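How Do You Shop for a Robot Helper?

Have you ever saved up for something big, like a bike, and then remembered that you needed a helmet too? And a lock? And maybe a bell, if there was any money left over? Grown-ups who buy robots for a workshop have just the same trouble, only with bigger numbers.

Let's pretend we run a workshop that looks after old computers, and we'd like a robot to help us. Before we spend a penny, we need to know what the job is. Ours has a lot to do with hard drives, the parts where a computer keeps its files and photos. A drive can ride in a carrier, a sort of tray with a handle, and a robot's fingers have to fit in close to it.

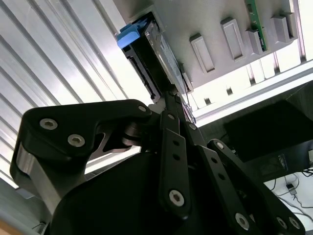

Making the shopping list

Our robot arm is the Drirkex, and it costs $3,167. That sounds like the end of it, but an arm without a hand can't pick up very much! So we add a Jedano gripper for $479, and then a sturdy Custine workbench for $707. Put them all together (get a pencil, if you like adding) and you have $4,353.

Next comes the planning, and I think it's the best part. The inside of a computer is a crowded place, with wires in red and yellow and orange, and metal edges too.

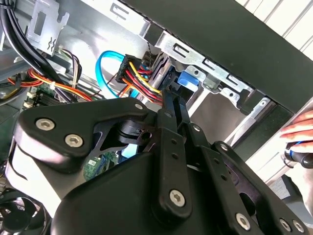
So a good plan leaves plenty of time for practice, and money for spare parts - fingertips wear out, just like sneakers. It also pays for a person to work alongside the robot. If we order in November, we might give everyone until May to learn the job properly.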